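Estante modular Stuno: análise depois de um verão de uso

Móveis e arrumação | Análises
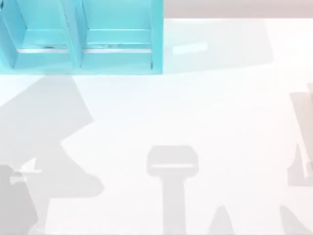 Estante em ciano claro sobre tampo branco, vista de cima.

Andava à procura de uma estante pequena para o corredor, onde se acumulavam chaves, correio e os sacos das compras. Comprei a Stuno em julho, na loja online da Surnotico, na versão de 2 módulos. A entrega demorou 3 dias e a caixa chegou inteira, com um canto amolgado que não passou para dentro.

Montagem

O manual só tem desenhos e o quarto passo está mal impresso: as cavilhas curtas parecem iguais às compridas. Convém separá-las antes de começar. Fora isso, monta-se com uma chave de fendas e sem ajuda. A chave sextavada incluída é fraca e acabei por usar uma minha. Os furos estavam todos no sítio, coisa que não posso dizer da Skastance que tive antes.

Uso diário

Os compartimentos são fundos o suficiente para pastas A4 deitadas. Para livros altos não servem, ficam a roçar em cima. A prateleira não se ajusta em altura, e isso devia vir dito na página do produto com mais clareza.

Não abana, mesmo sem estar presa à parede. O fabricante manda fixá-la e inclui a ferragem, mas as buchas são para tijolo. Em pladur é preciso comprar outras.

A limpeza faz-se com um pano húmido. Já lá ficou uma marca redonda de um vaso, do lado esquerdo, que não saiu nem com detergente. Agora ponho um prato por baixo.

Comparação

A Gallagher tem um modelo parecido, com costas mais grossas e pés reguláveis. É melhor em chão desnivelado, mas ocupa mais espaço e custa bastante mais. A Skastance é a mais barata das três e nota-se: a minha cedeu a meio ao fim de um inverno com revistas.

O que falta

Uma passagem para cabos. Tenho o router em cima e o fio desce pela frente, à vista. Também gostava que vendessem portas à parte. Perguntei à loja e responderam que não está previsto.

Recomendo-a para corredores e quartos pequenos. Para uma sala com muitos livros, procurem outra.

Nota: 3 em 5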